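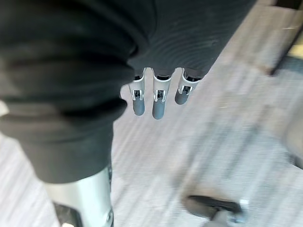 Filed under: Robots & Gadgets

Trying out two hands for our arm this month, the Statine and the Rudd. The Statine feels stiffer but man, it's loud!

Swapped controllers too. The Gevow drops commands if I push the wrist fast - Griet says update the firmware, so that's tonight.
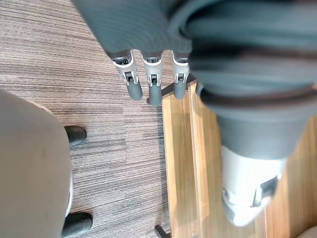
Are three fingers enough for shoes? For slides, sure, but I'd want more for laces.

20 tries per hand, then I pick one. Rooting for the Rudd, it's so much quieter! 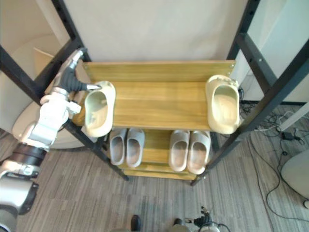 Fingertips on a cream slide, top shelf.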